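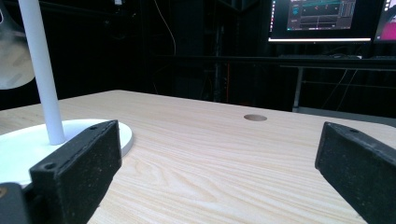
desk, night one. the lamp stays, everything else had to go

Home Explore Notifications Messages Bookmarks Lists Profile More

ok so I finally cleared my desk and I need to tell someone who will care, so it's you guys. thread, sorry in advance

for anyone new, I do subtitles and some light bookkeeping from my apartment, and since April I've been working on a desk with a strip of free wood the size of a paperback. everything lived on it. mail, chargers, a bag of rice I was using as a wrist rest (it works! don't @ me)

the thing that pushed me over was losing a check for 33 dollars. it was under the Ernon catalog, which was under a bowl. I don't even buy from Ernon

so my rule was: everything off, and only stuff I'd walk across the room to get is allowed back. I put it all on the bed so I couldn't go to sleep until I'd dealt with it. 10/10 evil plan, I was up until 1 a.m.

first thing back was the white lamp. I love this lamp. round flat base, skinny pole, takes up basically no room, and it lives on the left because I'm right-handed and hate writing in my own shadow

can we talk about the wood though?? I forgot it had grain. all these long wavy lines going diagonally across, really pale blond. I've owned this desk for years and I think I'd only ever seen the corners

also, the grommet hole. I had a coaster over it for so long I forgot it existed. meanwhile my charger was going over the edge and under my chair wheel like an animal

Mebrat Tesfamariam just texted me "you know that's what the hole is for" so thank you Mebrat, very helpful, where were you last year

cleaning part, since two people asked: dry cloth first, then barely damp with a drop of dish soap, then dry again right away. the Prarnness spray everybody recommends left mine streaky and smelled like a dentist. might be great on yours!

for the coffee ring I tried the baking soda paste thing. tiny bit on a fingertip, go with the grain, wipe it off fast. test it somewhere hidden first – I used the underside, lying on the floor with a flashlight in my mouth

cables next. I had a Brusteck tray in the closet still in the box, the screw-on kind. please check your screw length before you start. the ones in the box were longer than my desktop is thick and I was one turn away from a very bad night

Tuấn Sầm asked where the monitor goes in all this. I like a table that's only for paper and a screen that's somewhere else. when I'm doing invoices I don't want a timeline glowing at me

the drawer is a different story. I pulled out 8 pens and one of them writes. there was also a key. if you've lived with me at any point and you're missing a key, please message me

paper is down to one folder and an Assefa box on the shelf, the flat kind that fits under a printer. anything that doesn't fit in there gets scanned or goes in the recycling on trash night

still to do: felt pads for the feet, and a decision about the rice bag. leaning toward keeping it, will post the drawer tomorrow if I'm brave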